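Brindard Gripper Comparison - Frequently Asked Questions

What is being compared?

Two parallel-jaw finger sets on the same arm: the Asix standard fingers and the Tilahun wide-opening fingers. The arm, mounting plate and Sakirero controller stay the same for every run. Only the fingers and the matching tool offset change.

How many runs are in the comparison?

The full set is 317 runs. Of these, 29 were thrown out for calibration errors and are not counted in either column of the results table. Discarded runs are still in the download, in a separate folder.

Why a microwave and a plate?

Both are cheap and easy to replace, and they ask for different things. A plate has a low rim that must be approached near table height. A round knob has to be held on center while the wrist turns. A flat push button needs a straight press with the fingers closed.

Which cameras are used?

A fixed camera covers the workspace and a small camera rides at the wrist. The policy receives both streams. We also ran a wrist-only condition, reported separately.

What does the setup look like? 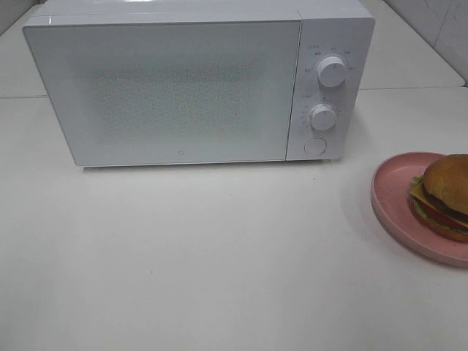
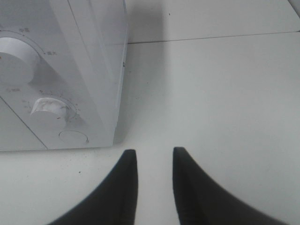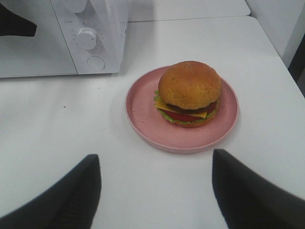
The first view is from the fixed camera, the other two from the wrist.

Does a white appliance on a white table cause trouble?

Yes, mainly for depth. Edges between housing and tabletop are weak under flat light, and early runs placed the front of the appliance too far back. Lowering the exposure helped more than adding lamps. Color-based segmentation of the plate needed no tuning.

Do the fingers block the wrist camera?

In part. They take up space at the bottom of the image, and the last stretch of any approach depends on what remains visible between them. The fixed camera fills in some of this. If you mount longer fingers, check the view before recording anything.

How is a run scored?

Pass or fail, with a limit of 42 seconds. A plate move fails if the food item leaves the plate. A knob turn fails if the appliance shifts on the table by more than 2 millimeters.

Can I use a different controller?

Probably, but our numbers will not carry over. Grip force is set in controller units, and the conversion has only been checked on the Sakirero unit.

Do I need to recalibrate after changing fingers?

Yes. Run the tool offset routine first, then the hand-eye routine - in that order. Keep the log files from both.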